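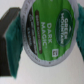
第9期 第3页

机器人的手怎样拿东西
——开放日见闻与说明

Ollgate 实验楼每年秋天有一次开放日。今年十月的这一次，本刊小读者组在星期二下午到达，由工程师 Anas Shehata 讲解。参观的内容是抓取，也就是机器人的手怎样接近一件东西、夹住它、移动它，再把它放下。本文按照讲解的顺序整理，并补上几个名词的解释。

一、夹爪

最简单的机器人手叫夹爪，一般有两根手指，可以合拢，也可以张开。工厂里搬箱子、装瓶子的机器人，大多数用的就是夹爪。

夹爪的手指内侧常常装有软垫。讲解时用的物品是咖啡胶囊，一种单杯用量的小包装，封口是一层圆形箔膜。绿色的盖面上印着 DARK MAGIC 几个白色大字。两侧的软垫是蓝绿色的，贴在盖子银白色的边缘上，胶囊就悬在两根手指之间。

为什么要用软垫？这里要用到一个概念：摩擦力。两个物体互相压紧，其中一个想要滑动时，接触面上会产生一个阻碍滑动的力，这就是摩擦力。物体受到重力，有向下落的趋势；手指从两边压住它，摩擦力向上，把重力抵消。压得越紧，能够得到的最大摩擦力就越大。表面材料也有影响，光滑的金属对光滑的金属容易打滑，软而粗糙的材料就好得多。

软垫还有第二个作用。坚硬的手指碰到圆形的边缘，接触的地方很小，压力集中在那里。软垫会变形，接触面积随之变大，同样大小的力分散到更多的地方，薄壳就不容易被压坏。

做夹爪的人因此要解决一个问题：力太小，东西会掉；力太大，东西会变形。合适的力在两者之间。鸡蛋、纸杯和铁块各有各的范围，不能用同一个数值。

二、摄像头装在哪里

人拿杯子时用眼睛看。机器人也需要看，但它的“眼睛”不一定长在头上。许多机械臂把一个小摄像头装在手腕附近，手移动到哪里，摄像头就跟到哪里。

这样安装的好处是距离近，不容易被手臂挡住视线。缺点也有。物体离镜头太近，小字会变得模糊；手指本身会占去画面的一部分。所以实验室常常再装一个固定的摄像头，从远处看整张桌子。两个摄像头得到的信息由计算机合在一起使用。

计算机收到的画面是许多排列整齐的小点，每个点有颜色的数值。程序要从这些数值里判断：哪些点属于物体，哪些点属于桌面，物体朝哪个方向倾斜。桌面颜色单一，物体颜色鲜明，判断就比较容易。桌上如果铺着花布，难度会增加。

三、从两根手指到多根手指

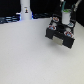

多指手与夹爪的主要区别在于自由度。自由度是指一个机构可以独立运动的方式有多少种。一扇门只能绕门轴转动，自由度是1；最简单的夹爪只能开合，自由度也是1。多指手的每根手指可以有几个关节，每多一个能单独转动的关节，就多一个自由度。自由度多，手能摆出的姿势就多，控制程序也更复杂。外形上，多指手不一定像人手。楼里的这一只是黑色的，由一块块方正的部件组成，指尖朝下，停在桌面上方，白色的圆筒形杯子立在手指部件之间。指尖上带白圈的圆垫看上去像触觉传感器，圈内可以看到红色和蓝色。手的上方还有一根蓝绿色的线缆通向高处。设计这类手时，线缆的走向要预先安排，留出足够的长度，否则手臂转动时会拉扯接头。

四、触觉传感器是什么

触觉传感器是测量接触的元件。人的皮肤能感觉到压力、温度和滑动，机器人的传感器通常只测其中的一两项。

常见的做法有好几种。第一种测量电阻：材料受压以后，电阻发生变化，计算机根据变化的大小推算压力。第二种测量电容，原理是两片导体之间的距离改变，储存电荷的能力也跟着改变。第三种使用光：在一层柔软的表面后面放一个很小的摄像头，表面被压出凹痕，摄像头记录凹痕的形状。

Shehata 工程师说明，视觉和触觉的分工不同。手接近物体时主要靠视觉；手指碰到物体以后，接触点往往被手指遮住，这时触觉的信息更有用。例如物体开始下滑，触觉传感器上的信号会先发生变化，程序便可以让手指再压紧一点。

五、抓取的步骤

一次完整的抓取可以写成下面的顺序：

1. 摄像头拍摄桌面，程序找出物体的位置和方向。
2. 程序计算手应该从哪一边接近。
3. 手臂移动，手指张开。
4. 手指合拢，直到接触物体。
5. 加力到预定的数值，停止加力。
6. 手臂抬起，检查物体是否还在手中。
7. 移动到目标位置，放下，手指张开。

第6步如果检查不合格，程序回到第1步。讲解员把这种做法叫作“重试”。实验楼的规定是同一件物品最多重试3次，之后由工作人员处理。

六、小实验：让自己的手变成夹爪

材料：一个空纸杯，一副厚手套，一把干豆子，一块手帕。

先用拇指和食指捏住空纸杯的两侧，把它提起来。请同伴慢慢往杯里加豆子，注意什么时候需要捏得更紧。再戴上厚手套重做一遍。手套减弱了指尖的感觉，你会较难判断用了多大的力。最后用手帕蒙住眼睛，请同伴把杯子放在桌上，你伸手去找并提起来。

每做一遍，请在本子上写下：杯子有没有变形，有没有滑动，用了几秒钟。做得慢的上限定为60秒，超过就算这一次没有完成。

七、名词表

夹爪：用开合动作夹持物体的机器人手。
自由度：机构可以独立运动的方式的数目。
摩擦力：接触面上阻碍相对滑动的力。
传感器：把压力、光、温度等变成电信号的元件。
线缆：输送电力或信号的线。

Ollgate 实验楼开放日每场2小时，学校团体须由老师提前登记。下一期介绍 Bovosby 仓库的分拣传送带。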